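Etching on marble counter from lemon juice – can I fix it myself?

Posted 22 July 2020 by brovine93

We moved into our house in April and the kitchen came with a marble counter on one side and wood on the other. I cut some lemons on the marble and left the juice there while we ate. Now there is a dull patch next to the sink, shaped like a puddle. It looks like a water mark but it will not wipe off. I have tried dish soap, then baking soda paste, then a granite spray from under the sink that the last owners left. The spray made no difference.

The local stone guy wants $900 to come out and hone the whole counter. I would like to avoid that for one spot. I don't know if the marble is sealed. The finish is shiny but not mirror shiny. Is there something I can do at home, and will sealing it stop this from happening again?

Wolfram Hamann
Member, 50 posts

What you have is an etch, and it is different from a stain. A stain is something that soaked into the stone. An etch is where acid dissolved a very thin layer of the surface, so the light no longer reflects off it the same way. Cleaning products can't put the surface back. You have to polish it.

For a single spot on a polished finish, marble polishing powder works well. I used one called Tinent on my own counter. Look for any powder sold for polished marble and check that it is not meant for granite. The steps are the same for most of them:

Wash the area with plain water and a drop of neutral soap and dry it.
Sprinkle a teaspoon of powder on the spot.
Add a little water, enough to make a thin paste.
Rub in small circles with a damp white cloth for two or three minutes, pressing firmly.
Wipe it off, rinse, dry, and look at it from a low angle toward the window.

Try it first somewhere you don't look at much, like behind the toaster. If the spot is better but still visible, do it again.
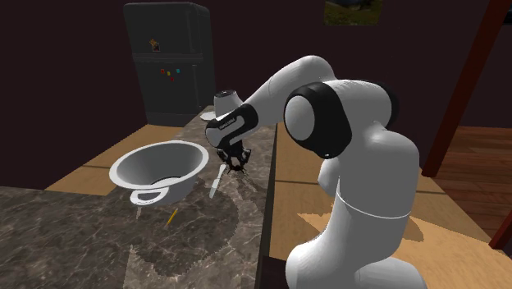
If you can feel the edge of the etch with a fingernail, powder will not be enough. Then you need diamond hand pads, starting around 400 grit and working up, and it is easy to end up with a shiny dip in the middle of the counter. At that point I would pay someone, but ask for a price on a spot repair. Honing the whole counter is a different job and your stone guy may have quoted the bigger one.

On sealing: it slows down stains from oil and wine. It does nothing against acid. Lemon, vinegar, tomato and some bathroom cleaners will etch sealed marble just as fast. To see if yours is sealed, leave a spoonful of water on it for fifteen minutes. If the stone under it goes dark, it is due for sealer. Do the polishing first.

Görtz_K

Just leave it. Ours has a hundred of these and after a few years they blend together. Cut the lemons on the wood side, on a board.

grurka99

Agree with the powder. Don't use a drill pad the first time, I did and it threw paste all over the backsplash. Also throw out the granite spray if it has anything citrus in the ingredients. My spot took three rounds and I can still find it if I look, but guests don't see it.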